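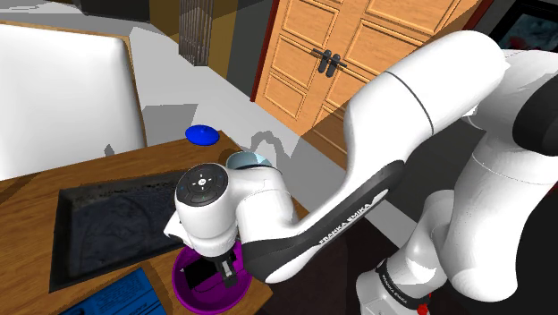
*Franka Emika arm with its fingers inside the rim of a purple bowl, simulated.*

# Trallument Table Package

Sold by Primeck for use with a table-mounted arm. Arm not included.

Trallument is a set of software routines for clearing and setting a table: bowls, cups, trays, light books. The maker, Jiang, calls it "household ready." We stock it, we've used it, and we wouldn't print that on the box.

**What you get**

- Trallument license, 2 seats
- Simulation room with table, chair and double door
- Library of 172 household items, mostly dishes
- Setup guide, printed

Price: $3,271. Renewal is billed every January.

**Can it do the chore?**

Part of it. A bowl is a fair place to start, with a rounded lip and an opening wide enough for two fingers. Getting the fingers inside that rim is one step. Lifting the bowl level with soup still in it is another, and Trallument has no routine for liquids at all. Stacking works in the simulator if the bowls match. Mine at home don't.

The arm also stays where you bolt it. If a cup ends up on the floor past the far edge of the table, somebody has to bend down and get it. Jiang's brochure talks about "whole-room tidying," and we asked what that meant for an arm with a fixed base. We were told it's on the roadmap.

Simulated results are still simulated results. On our own bench a full clear of 7 items took about 2 hours to set up, and most of that went on telling the software where the table was. Wiping down afterward is not covered.

**Who should buy it**

Teaching labs, and shops that move the same few parts between the same few spots all day. That second group may get real work out of it – we have one customer using it to load trays. If you want your dinner table cleared, keep your money for now.

**Compatibility**

Check your controller version before ordering. The Ranach gripper adapter is sold separately and does not fit older mounts. Opened licenses can't be returned.

Product notes by Tianyou Peng, updated November 25, 2019.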